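Planning and buying a hand-held gripper station: frequently asked questions
Ovstead Equipment Desk, updated March 2019

Who is this page for?
It is for labs and small workshops which want to put hand-held grippers in their budget for the first time. Prices are in Canadian dollars, before tax.

Should we order one gripper or a pair?

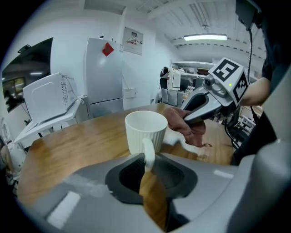
Most of our clients ask first for one, and they come back for the second in the next budget year. Please look at your task list before you decide. Some jobs can be done with one hand, but if you plan work with a cloth near a ribbed mug, as on this table, the second gripper should be in the first order. The Gakis pair comes with a 12-month warranty.

What must we budget besides the grippers?
Marker cubes are $48 each. Spare finger pads are $5 each and you will need them, so please put them on their own line.

How much room does the station need?
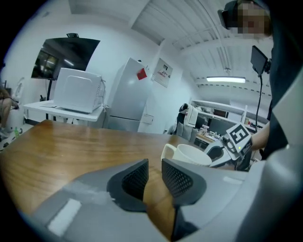
Floor space is often forgotten in the plan. Measure your table, and then leave enough place for the operator to stand close to it. If the operator wears a headset, as the person to the right of the mug does, the free area should be larger, and a monitor on a slim pole takes less room than a second desk. The Wasomico planning visit costs $318 and includes a floor drawing.

Can we use our own table?
Yes. Any steady table at a comfortable height is fine.

Who can check our budget?
Send it to Ebbe Nyberg at the Ovstead desk. Please write the name of your organization and the colour of housing you prefer.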